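Clultbridge workshop notebook - table setting, tray and dishes
June, entry started 9:40

Moved on to clearing one place setting onto the green tray. Dishes are the cream plate, white bowl, white spoon and chopsticks from the Zaugg box. Tray goes near the front edge of the table, dishes to the left of it.

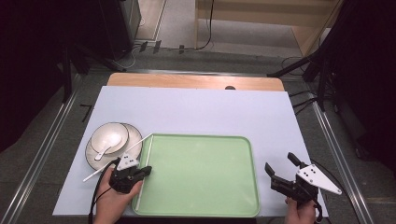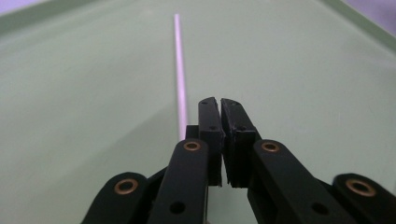 Notes on the dishes

Bowl on plate is the stable way to stack them, but set it down in the middle. Off to one side, it slides when the plate is lifted.

Chopsticks are the slow part. On the flat tray there is very little to get under. Picking up near one end works better than the middle - the middle tends to roll.

To do

- Weigh the plate again. Label says 583 g, Jarard sheet says 600.
- Ask Leltadside for a second tray, same size.
- Run 50 more with the spoon left in the bowl, then 50 with it on the tray.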